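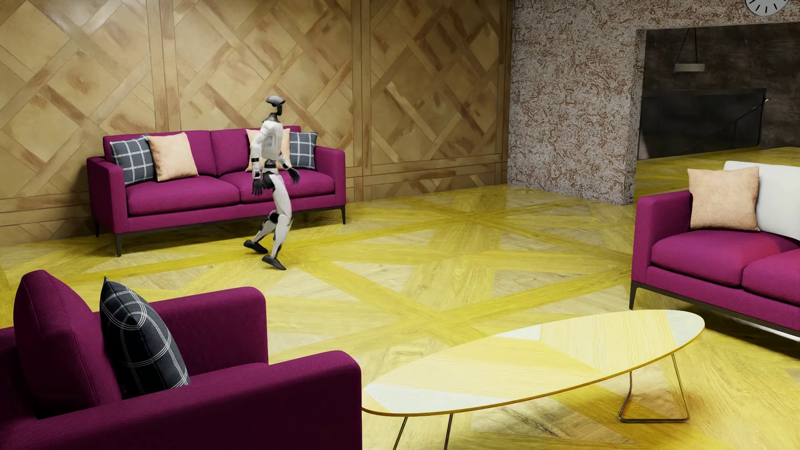 The walker in the living room scene, between two footfalls.

Notes for unit 2: footstep planning from a downward camera

Okay, so last time we got the thing to balance and shuffle in place, and I promised you we'd go somewhere with it. This unit is where the robot starts picking its own footsteps. You'll need the Prella simulator installed and the Nurach controller running next to it (separate terminal, please, I've seen too many people kill both with one Ctrl-C). If your install is still broken, come see me before you start the lab. Don't try to fix it during the lab!

Let me start with the loop, since everything else hangs off it. The balance controller runs at 300 updates a second. The footstep planner is way slower – it gets called once per step, right when the swing foot leaves the floor, and it has 60 milliseconds to hand back the next foothold. Miss that and the controller just uses whatever target it had before. That's fine in an open hallway and pretty bad next to a coffee table.

What does the planner get to look at? A height map, built from the camera that points down in front of the body. The map is a grid of 2,052 cells, and each cell holds a height and a confidence number. Please don't skip the confidence number. Half the weird behavior people bring me turns out to be a planner that trusts cells it has no business trusting.

So how do we fill the grid? We take the depth image, push every pixel through the camera pose, and drop it into the cell it lands in. Write this part yourself, even though Prella has a helper for it. You'll get the sign of the pitch angle wrong at least once, and the floor will come out as a ramp going up into the sky. Everybody does it, me included, and once you've seen that ramp you'll recognize it forever.
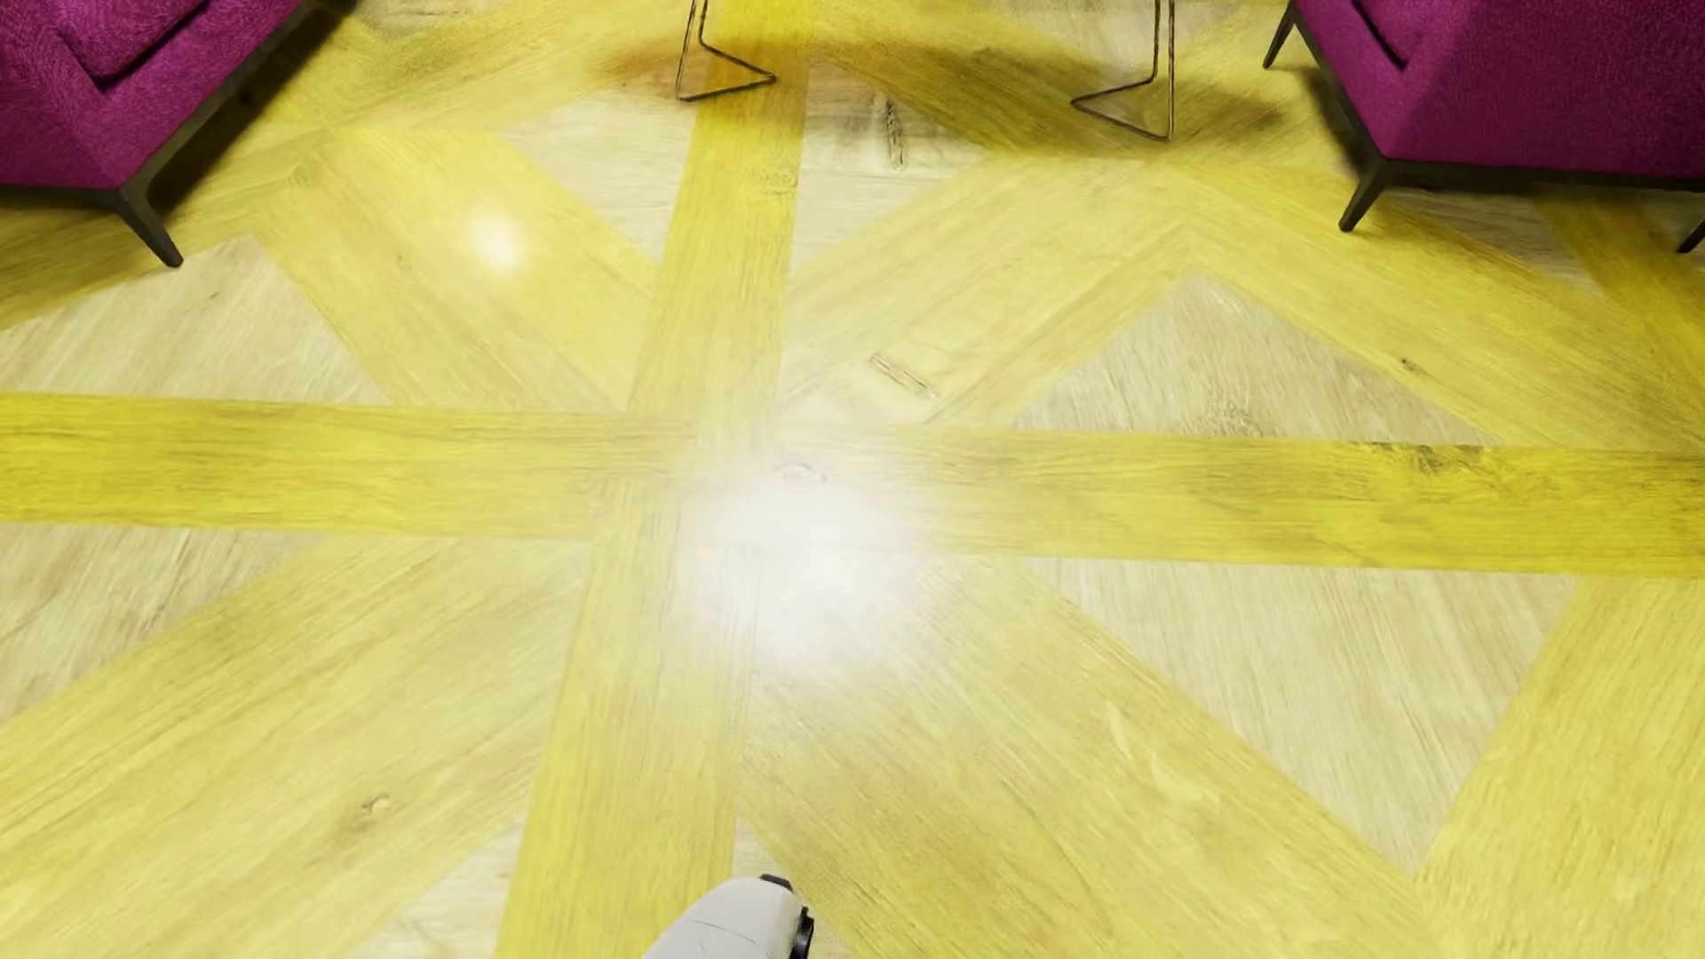
Sorting the cells is the next job, and I want you to use three labels: floor, obstacle and unknown. I know it's tempting to do this off color, especially in a simulator where the colors are so clean. Try it on the downward view from the living room and you'll see the trouble. The floor is yellow in some places and pale beige in others, with a big white glare sitting right on one of the yellow bands, and all of it is one flat surface. Meanwhile the wire legs coming down between the two magenta seats are really thin, and those are exactly what a foot will catch on. A color threshold splits the floor into pieces and does next to nothing for the legs. Use height for the label, and keep color around for debugging pictures.

One more thing on masking. The robot's own body can get into the downward view, near the bottom. If you leave it in, the planner sees an obstacle that follows it everywhere, and it'll either freeze or start stepping sideways like a crab. Nurach gives you the joint angles, so project the body model into the camera and mark those cells unknown. Pad the mask by a cell or so. I'd go with unknown and not floor, because you really haven't measured what's under there.

Now the scoring. For each candidate foothold we add up:
a flatness cost, from the spread of heights under the sole
a clearance cost, which grows as you get close to an obstacle cell
an effort cost, for steps that are long or that twist the hip
a goal cost, the distance left to the target

The weights are yours to play with. I started with everything equal and got a robot that hugged the furniture, so I bumped clearance up until it stopped. Thin obstacles need extra care here: if a leg covers one cell and you average over neighbors, it vanishes. Take the max height in the cell. Also check the swing path as well as the landing spot, or you'll pick a lovely foothold on the far side of something you're about to kick.

For the lab, use the Ciner room file and set the goal on the other side of the coffee table. Log the chosen foothold, all four costs and the planner time for every step. The Leclerc viewer will replay the log over the camera image, and it's much nicer than staring at columns of numbers (I did that for years, don't be like me).

Hand in the log, your weights, and a paragraph on one step your planner got wrong. I care more about the paragraph than about reaching the goal. Next unit we let the map persist between steps, so keep your grid code tidy – you'll be back in it very soon.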